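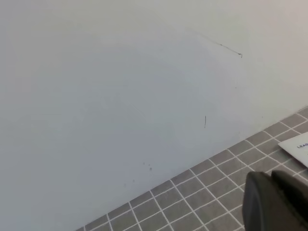 Attachment 1 – wrist camera, arm at the wall side of the demo area, sheet on the tile floor at right.

Ticket: Floor pickup fails on paper sheets, open day demo
Site: Oltitz training building, ground floor
Unit: Loretti arm on mobile base
Opened by: Khrystyna-Mariia Stasiv
Assigned to: Casimiro Salcedo
Priority: High until Thursday, then normal
Status: Closed, one follow-up open

Problem as reported
We are running the pickup demo for visitors on Thursday. The arm is supposed to find a printed sheet on the floor, pick it up by the edge and hand it to a person. In rehearsal it worked in the middle of the room. Near the wall it stops above the floor and reports "no target". Sometimes it moves toward the wall and then stops on the proximity limit. I have restarted the base and the arm controller. No change.

Stasiv, 9:10
Forgot to add: same sheets, same gripper fingers as last month at Riltitz, where we had no trouble. The floor there was plain gray vinyl.

Salcedo, 9:40
Thanks. Please send one still from the wrist camera at the point where it stops, and the detection log for the same run. Leave the exposure setting alone for now.

Stasiv, 10:05
Still attached, log in the shared folder. Exposure is on auto.

Salcedo, 10:50
Looked at both. Most of the view is wall, and very little of the sheet is in it. You get the left corner and the letters LEAD, and the rest is out of view to the right. The detector wants at least three corners before it calls something a sheet, so "no target" is the correct answer for that pose.

Two other things could be adding to it. The wall is pale and so is the paper, and auto exposure is going to set itself by the wall. The grout lines are also white and straight, and the edge finder likes white straight lines. The log has 875 edge candidates for that one run. The limit before it gives up is 500.

There are a few marks on the wall as well, a thin dark line near the upper right and some smudges lower down. I checked whether any of them were picked up as features. They were not. No need to paint anything.

Please try these in order and write down the result after each one:
1. Turn the wrist 30 degrees away from the wall at the search pose.
2. Fix the exposure. Use the value from the Riltitz profile as a start.
3. Set minimum edge length to the "tile floor" preset.

Stasiv, 11:35
Step 1: sheet found, but the grasp point jumped between the paper edge and a grout line. One pickup, two misses.
Step 2: better picture, same jumping.
Step 3: jumping stopped. The next run near the wall went through to the handover.

Salcedo, 11:50
Good. Save that as a new profile. Don't overwrite the Riltitz one, they use it for school visits. Can you run it more than 30 times before tomorrow, with the sheet at different angles?

Stasiv, 16:20
Done, saved as "Oltitz open day". All pickups worked except 3, and in all of those the sheet was right up against the wall. The fingers can't get under the edge there without touching the base of the wall. I put tape on the floor and will ask visitors to place the sheet on the room side of it.

Salcedo, 16:45
Fine for the open day. The tape stays until we have an approach path that runs along the wall. I opened a separate ticket for that with Sikder, who wrote the path planner. Please also turn off the overnight update on the arm controller, it resets exposure to auto.

Stasiv, Thursday 8:15
Update is off. Profile loaded, two test pickups OK. First group comes in at 9:00.

Stasiv, Thursday 15:30
Last group has left. No "no target" stops all day. One handover was aborted when a visitor pulled the sheet early – that is the force limit and not related to this ticket. You can close it.

Salcedo, Thursday 15:40
Closed. The follow-up on the wall approach stays open with Sikder.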